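Review: Sullavico round table, light yellow, after one year of use

I bought this table in August of last year, when I moved into a smaller apartment and my old table did not go through the door. I read many reviews before I decided, and most of them were written in the first week. So I have waited with mine. Now I have used the table for all meals, for my work, and for many other things, and I think I can say something useful.

Ordering and delivery

I ordered from the Breltau store online. The price was 1064 with delivery to the door. Carrying up the stairs costs extra and I did not pay it, which I regret, as I live on the third floor. The top comes in one flat box and the base in another. The box with the top is too wide to hold under the arm. My neighbor Waltraud Strebel helped me, and we stopped on every landing.

One corner of the box was crushed when it arrived. A round top has no corner, so the damage was only in the packing. I wrote to Breltau anyway to tell them, and they answered the next morning and asked if I wanted a new top. I said no. I mention it as the service was polite and fast, and I have had other experiences with furniture stores.

Assembly

The instructions have only drawings. Most of them are clear. Step 2 is not. It shows the base plate from below, but the arrow is drawn as if you look from above, and I put the plate on the wrong way around. You notice this only when the legs do not meet the holes. Take a pencil and mark the plate before you start, then you will not need to open everything again.

The hex key in the package is soft, and mine became round at the end before I was finished. I used my own. If you have a better one at home, use it from the beginning. Do not tighten the bolts completely until all legs are in place and the table stands on the floor. I did it in the other order and the table was rocking a little. I loosened everything, pushed the top down with my hands, tightened again, and since then it stands still.

Daily use

The size is right for two people with large plates, or for four people who like each other. With four, the elbows touch. Indira Gounder, who comes to eat with me very often, is tall, and she says her knees have enough room. I am not tall and I find the height a little too high for typing, so I sit on a cushion when I work.

I was afraid of the color. On the website it looked like lemon, and in my kitchen it is much softer, more like butter. In the evening with a warm lamp it looks almost cream. If you want a strong yellow, this is not your table. I have white walls and a gray floor, and it makes the room friendly without shouting.

The round form was new for me. Good is that you can walk around it in a small room and you do not hurt your hip. Less good is that you cannot push it against the wall without losing a triangle of floor on each side, where the dust collects. Also a laptop with a notebook beside it does not sit so well on a curve. After some weeks I found that I must sit closer to the table than before, and now I do not think about it.

The surface

Here I have the most to say. Water and coffee are no problem if you wipe them in the same hour. Red wine I left one night, and there was a pink ring. It went away with dish soap and patience. Turmeric did not go away. I have a spot as big as a coin, but as the table is yellow already, only I can find it.

Do not use the rough side of the sponge. I did it once, in the first month, and there is a dull place which shows when the sun comes from the side. Breltau sells a care oil for the series, and the small bottle is expensive. I tried it one time and saw no difference, so I went back to a damp cloth.

Hot things need a mat. I use two cork mats from Kawaguchi and I have no marks from pots.
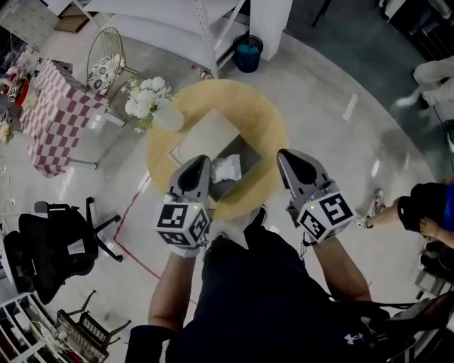

Two grippers in use over the round top, light yellow, with an open box and a tissue in the middle.

How it compares

Before this one I looked at the Trarnent round table, which is sold for almost 2000. I sat at it in the store for a long time. The edge is nicer, it is rounded below so the arm rests softly, and the legs are thicker. But the top had a high shine and I could see every finger on it. With the Sullavico the edge is more simple and a bit hard under the arm if you write for many hours. For me this was not worth the difference in money. For somebody who works at the table every day, maybe it is.

What I do not like

The pads under the legs are glued, and two of them came off in the winter. I bought felt ones with a screw, and these hold. There is also no extra leaf for guests. I asked Breltau if one will come, and the answer was that it is not planned.

The smell from the package was strong for the first days. I kept the window open and after one week it was gone.

My rating

Four stars out of five. I take away one star for the pads, the bad hex key and the drawing in step 2. The table itself is steady, it is easy to clean if you are not lazy, and I still like to look at it in the morning. I would buy it again in the same color, and I would pay for the carrying.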